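Purniris Practice Board and Lead Set

Home > Bench & Electronics > Training Kits > Purniris

Sold by Doherty Bench Supply, Winilbridge

If you have ever tried to teach somebody (or yourself!) how to handle wiring on a live project, you'll know the feeling of watching a perfectly good board get scratched, tugged and generally bothered while the learning goes on. The Purniris set was put together for exactly that stage. It gives you a proper green circuit board to work over, a lead bundle with a round metal connector on the end, and a raised base to keep the lot at a comfortable height, so you can practise routing, seating and unplugging as many times as you like without risking the good gear.

We've stocked it since the first batch came through in March and it has quietly become one of the things we recommend most often, particularly to schools, makerspaces and the sort of household where the dining table is also the workbench.

The board sits in a grey surround on a translucent plastic box. We're fond of the box. It lifts the board clear of the bench, which is kinder on the wrists over a long afternoon, and it gives the leads somewhere to fall over the side without dragging your solder, screws and half a biscuit along with them. The surround leaves a narrow margin around the edge of the board, so there is always something to hold that isn't a component. 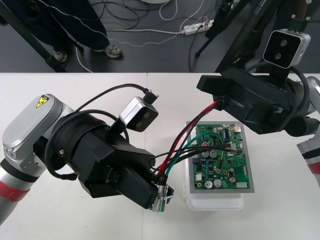
As for the leads, they come in red, green and black, and they are flexible enough to bend around the board in whatever path you choose. A few customers have asked whether they could be a bit stiffer, as stiff wire stays where you put it. We passed that on to Jeva, who make the set for us, and the answer was that soft leads are the whole point — they sag, they wander, they cross over each other, and learning to keep them tidy is most of the job. Having spent a Friday evening with one of these on my own kitchen table, I can only agree.

The connector has a metal shell and a pleasant bit of weight to it. Hold it by the shell when you plug and unplug, please, and leave the wires out of it. Everyone pulls on the wires at first. The set will put up with a certain amount of that, but it's a habit worth losing before you move on to something dearer.

What's in the carton

Circuit board in grey surround
Translucent plastic box base
Lead bundle with metal-shelled connector
7 spare leads in mixed colours
Printed exercise booklet, 18 pages

Details

Stock code: PUR-306
Lead length: 300 mm
Maker: Jeva
Suitable for: ages 12 and up, with an adult nearby for the younger ones
Power: none needed, and please don't connect any

Looking after it

A dry, soft brush is all the board wants. The box can be wiped over with a damp cloth once the board has been lifted off and put somewhere safe. Coil the leads loosely when you pack up and don't wind them tightly around the connector, tempting as it is, or they will take on a curl that never quite leaves them.

A light-coloured bench or a sheet of white card underneath makes the darker leads much easier to follow, especially under evening light.

Spares and delivery

Lead bundles and booklets are available separately, and we keep a few bases on the shelf as well. Orders placed before noon generally leave Winilbridge the same day. If you'd like to see the set before you buy, there is one out on the front counter and you're very welcome to come in and have a fiddle with it.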